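The owner of the Masholm repair counter began taking old batteries in September. "We put a bucket by the door and it filled up," she says. By winter she had collected 597, most of them from remotes and kids' toys.

She wants people to tape the ends before they drop them off. "A sandwich bag is fine too. Just don't throw them in the bin." 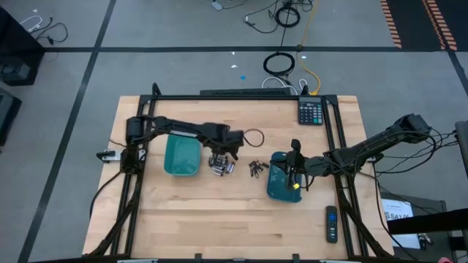 Cylindrical batteries in a small pile on a wooden tabletop.

The counter closes at 4 p.m., and she empties the bucket herself.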